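Optical Dispensing I
Handout 6: Frame Materials, Measurements and Adjustment
Instructor: Ga-eun Hwang

Read this before the January practical. Bring a millimeter rule, a fine screwdriver and your own frame if you wear one.

1. Frame materials

Most plastic frames you will handle are either cellulose acetate or an injected plastic. Acetate is cut from sheet, takes a polish well and can be reshaped with gentle heat. Injected frames are molded in one step. They weigh less and cost less, but many of them do not hold an adjustment for long.

Metal frames are usually nickel alloy, stainless steel or titanium. Ask the patient about nickel allergy before you recommend anything. Green marks on the nose pads are ordinary corrosion and do not mean an allergy. Redness or itching behind the ear or along the temple is a different matter and should be written on the order form.

2. Rim types

Full rim: the lens is held all the way around. Suitable for most prescriptions, and the rim hides some edge thickness in minus lenses.
Semi-rimless: the lens is grooved and held by a nylon cord along the bottom. Avoid very thin edges.
Rimless: the lens is drilled. Use a material that resists cracking at the holes.

3. Reading the numbers

The markings inside the temple or on the bridge give lens width (A), distance between lenses (DBL) and temple length, in that order. The DBL is often called the bridge size, though on some plastic frames the bridge that touches the nose is narrower or wider than the number suggests. The B measurement, lens height, is usually not printed. Measure it yourself.

Practice frames in the lab:

Pomance, full rim, acetate. B measurement 40.
Fonix, semi-rimless, steel.
Rillstead, full rim, injected. Frame width 120, for narrow faces.
Serrano, rimless, titanium.

Frame PD is A plus DBL. Compare it with the patient's PD. A large difference means the lenses must be decentered, and the outer edges of a minus lens get thicker.

4. Fitting order

Work from the front of the frame to the back. Start with the bridge. If the bridge does not sit properly, no temple adjustment will fix the fit. Next check the frame width at the temples, then pantoscopic tilt, then the bend behind the ear. The bend should begin just past the top of the ear. Put the frame on the patient again after each change.

If one lens sits closer to the face than the other, look at the temple spread on that side. Opening the temple brings the lens in, and closing it moves the lens out.

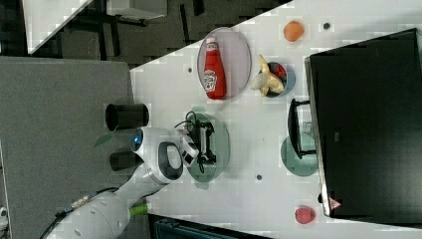

Fig. 1. Robot arm and gripper at a table, with a ketchup bottle on an oval plate.

5. Care instructions for the patient

Rinse before wiping. Use a clean microfiber cloth, never a paper towel. Keep plastic frames off the car dashboard. Come back for a free adjustment if the frame slips.

6. For the practical

You will be given one frame and one order form. Record A, B, DBL and temple length, calculate frame PD, and align the frame on a flat surface. Forms are due 18/11/2025 for anyone who missed the first lab. Late forms go in the tray outside room 165.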